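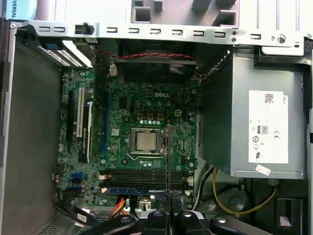 Handout 7: Learning contact-rich disassembly from wrist-camera demonstrations

Reading for this unit: sections 2 to 4 of the Penrose report. The appendix on calibration is optional but will help with the lab.

7.1 Problem statement

Disassembly of used desktop computers is hard to automate with fixed programs. Units arrive in many layouts, cables lie in a different position every time, and the fasteners are small relative to the positioning error of a low-cost arm. The Penrose project treats the task as imitation learning. An operator drives the arm through the task, the system records what the wrist camera sees together with the commands sent, and a policy is trained to predict the next commands from recent images.

The observation at time t is o(t) = (I(t), q(t), g(t)), where I is the wrist image, q the joint positions and g the gripper opening. The policy outputs a chunk of k future actions, a(t) ... a(t+k-1), in the end-effector frame. Only part of each chunk is executed before the policy is queried again.

7.2 Why the camera is on the wrist

A fixed overhead camera gives a stable view of the case but loses the tool tip when the arm leans over the board. A wrist camera keeps the gripper and anything it holds at nearly the same place in every image, so the network can learn the relation between tip and target directly in image coordinates. Absolute calibration errors between camera and base matter less.

The cost is a moving background. Small rotations of the wrist shift the whole board in view, and at close range the policy may see only a CPU socket and a few memory slots, with no case wall for reference. Penrose handles this with a short history of two images and with q as an explicit input. Removing q reduced success on socket tasks more than on cable tasks, as expected: a socket lever must be approached from one direction, while a cable can be taken from several.

7.3 Data

The training set holds 1,000 demonstrations, of which 700 are single-step (reach, hook, lift, release) and the rest are chains of two or more steps. All were collected on opened cases with the board still mounted. Collection was finished in April and no demonstrations were added after the first evaluation.

Two rules were used during collection.

(a) Start poses are drawn at random from a box above the case. Starting every episode from one pose gives a policy that cannot recover from a small miss.

(b) Failed contacts are kept if the operator corrects them within the episode. These segments are the only source of recovery behavior in the data. Episodes that end in failure are discarded.

7.4 Training

The loss is the mean absolute error over the action chunk. Squared error was tried first and produced hesitant motion near contact, where demonstrations disagree about timing. Images are augmented with crops and brightness changes. Horizontal flips are not used – a flipped board implies flipped actions, and the labels would be wrong unless transformed as well.

The chunk length k was set to 35. Shorter chunks caused jitter between consecutive predictions. Longer chunks made the arm slow to respond after a slip.

7.5 Evaluation

Each method was run for 500 trials, split evenly over the test cases. Three methods were compared: the Sesier baseline (scripted motion with template matching), the policy without image history, and the full policy. The full policy ranked first on every task group. The gap was smallest on open, well-lit areas of the board and largest next to tall parts such as power supply housings, where shadow and occlusion defeat template matching.

Note that a trial counts as a success only if the target is released and no other part is displaced. Results from the Amlow group use a looser criterion and should not be compared directly with these.

7.6 Exercises

1. Derive the end-effector frame action from two consecutive base-frame poses. State where the camera-to-gripper transform enters, if at all.

2. Suppose the gripper holds a thin rod that is bent slightly between training and test. Which of the two setups in 7.2 is more tolerant of the change? Consider tip error in the image and in the base frame separately.

3. Rule (b) in 7.3 biases the data. Describe the bias and propose one experiment to measure it.

4. Repeat the chunk length analysis for the Iston simulator with k halved. Plot commanded velocity at each chunk boundary and hand in the plot with your code.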